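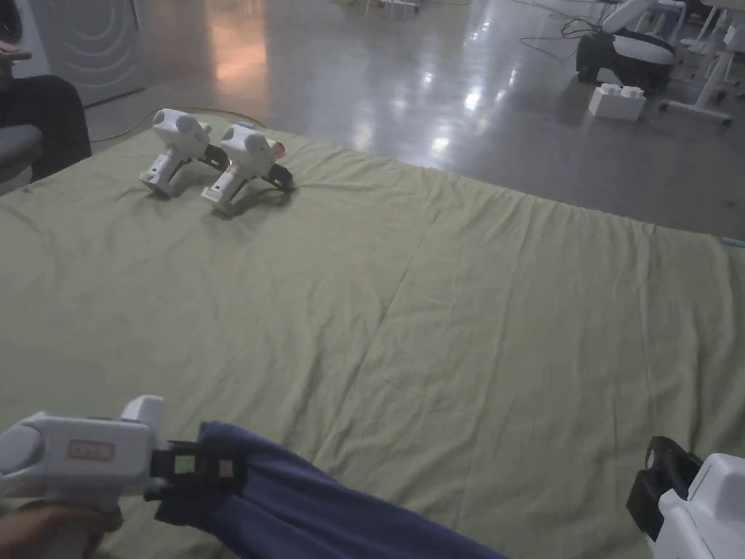
Olive-green sheet, dark blue-purple cloth, plenty of wrinkles. Olldale open day, October 20, 2018.

I drove 80 miles to watch people make beds, a thing I avoid at home for free. Olldale's linen rooms open to visitors once a year, and Bushra Sandhu, our guide, took 11 of us through the bedding floor at a brisk walk.

The green sheet was my favorite stop. It had puckers along the far edge and one long crease running down the middle like a county road. Bushra calls this "relaxed." My mother had another word.

Otakar Trnka asked about ironing and got a look. Then we were shown the shelves – 1,230 sheets, all folded better than anything I own – and sent to the gift shop, where I bought a pillowcase. Parking is behind the loading dock. Bring quarters.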